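3.2 卓上物品の分類と配置の記述

本節では、食卓上の物品配置を記述するための単位を定める。対象はPlarkar配置集に収録した卓上配置で、物品は13の類に分けた。食器、カトラリー、調味料、包装食品、飲料容器などを含み、類の定義はOnuoha(Ngozi Onuoha)の整理に準じた。敷物は物品に数えず、天板と同じく支持面として扱う。

配置の記述には、物品間の支持関係、卓の手前縁からの距離、取っ手または柄の向きを用いる。皿に載せた鉢は、皿を親、鉢を子とする二段の支持関係とし、鉢の中に置かれたフォークはさらにその下位に置く。鉢と皿の間に柄が挟まる場合は、柄を皿の子とし、鉢には「傾き不明」の注記を付した。距離は接地面の中心で測り、手前縁から100 mm以内を前縁域、それより奥を中央域とした。包装食品と瓶類が卓の奥に並ぶ配置では、個々の前後関係を省略し、一つの列として記録した。敷物の縁をまたぐ物品は、接地面の過半が載る側に帰属させた。

色は支持関係の判定に用いないが、同形の食器を区別するための補助属性として残した。鉢と皿が同色の組(図2(a)右のオレンジ色の組)では、上下の境界を鉢の縁ではなく皿の張り出しから読み取る。同図左のように白い鉢が青緑の皿に載る組では、この手順は不要である。図2(b)、(c)の卓も天板は白色である。 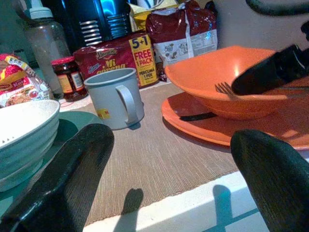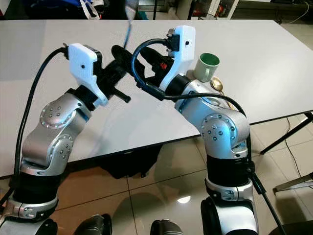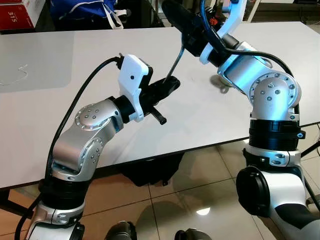 図2 卓上配置と天板。(a) ベージュの敷物に置かれた食器と、卓の奥に並ぶ包装食品および容器。(b)、(c) 白色の長方形天板。

記述者間の不一致は、主として取っ手の向きに生じた。当初は向きを角度で記入していたが、持ち手の小さい器で値が安定しなかったため、Flellura版以降は手前、奥、左、右の四方向に改めた。支持関係については、三段以上に重なる配置を除き、再記入の必要はほとんどなかった。三段以上の配置の扱いは3.4節で述べる。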